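The Sofa Years
Laundry has a final resting place in most homes, and it is rarely the drawer.
By Remedios Llorente

Every household I have ever lived in owned a sofa that nobody was allowed to sit on until the washing had been dealt with. My mother's was brown. My first landlord's was a bench with delusions. The one I am writing about is a sort of gray that was sold to me as Zurkell Sage and turns green if you look at it after lunch, and it has spent the better part of its life underneath sportswear.

I blame the Flurndale recreational basketball league, which takes players of any age, shape and medical history, and which my husband, Emiliano Moya, joined one January on a dare. The league has 14 teams. It also has a rule about clean uniforms, inserted after an episode in the Horgan gym that people still refer to only as "the playoffs." So twice a week the red stuff goes into the machine by itself, on cold, like a dangerous prisoner, and then it comes out and goes to the sofa.

What happens on the sofa is the subject of a surprising amount of disagreement.

A basketball jersey is a terrible thing to fold. It has no sleeves to tuck in, so the usual T-shirt method leaves you waving your hands at armholes the size of dinner plates. The fabric slides. The numbers don't. Those big figures are stiffer than everything around them, and any crease that tries to cross one will wander off and settle somewhere else. You end up building the whole fold around the number, the way towns get built around a rock they couldn't move. 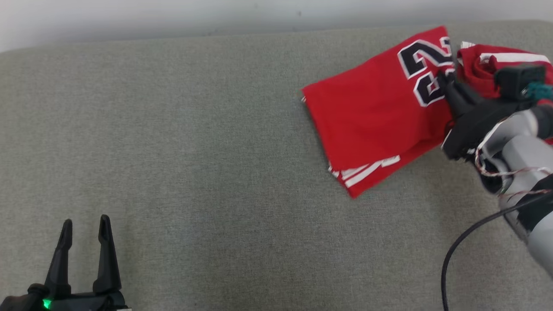
Red jersey, folded into something close to a rectangle, with the top end still up for negotiation.

Saturnino Rivas coached school teams for years before he took over the league's equipment closet, and he folds a jersey in thirds, facedown, number on the outside. I timed him with the clock on my stove and he beat me so badly that I've stopped mentioning my own score. His view is that the number has to show because the whole point of folding a jersey is finding it again. He once had 2,780 pieces of uniform pass through that closet in a season and claims to have lost one sock.

Esperanza Villanueva, who plays guard and runs a dry cleaner's, thinks this is barbaric. Number inside, she told me, hem to collar, once more across, done. The trim wears first at the folds, so you keep the folds off the trim. She said this while looking at a bag of my folding, and then she zipped the bag shut again, very gently.

I have tried both. The Rivas fold looks wonderful and collapses when you carry it upstairs. The Villanueva fold travels well, but every jersey in the drawer becomes an anonymous red brick, and Emiliano opens all of them to find his, which puts us back on the sofa.

Then there are the shorts.
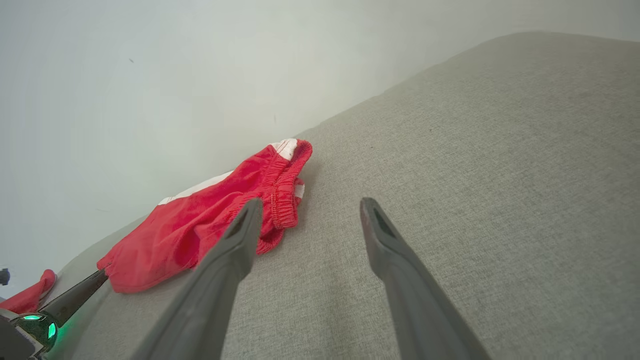 The Plileo Review | Home & Habits | Page 14

People who will argue about jerseys until the coffee is gone have nothing to say about shorts. I asked everyone. Saturnino shrugged. Esperanza said, "In half," and changed the subject. The trouble is the waistband. Elastic does not believe in flat. You lay one leg over the other, you line up the stripes, you smooth the whole thing down with the side of your hand, and the top gathers itself into a fat little roll and sits there looking pleased.

My own method, arrived at over many evenings, is to fold the waist down first and let the legs come up over it, so the roll is trapped in the middle where it can't influence the others. It works on two pairs out of three. The third pair I put at the bottom of the pile.

Severino Garrido, our neighbor and the only player in the league with a dedicated laundry room, doesn't fold anything. He hangs it all on a rail, jerseys and shorts together, in the order of the schedule. He took me in to see it. The rail ran the length of the wall, and everything on it hung perfectly straight. On the way out I noticed that his sofa had people sitting on it - two of them, with their feet up, eating crackers.

I went home and asked Emiliano how much a rail would cost. He said we'd have to move the sofa.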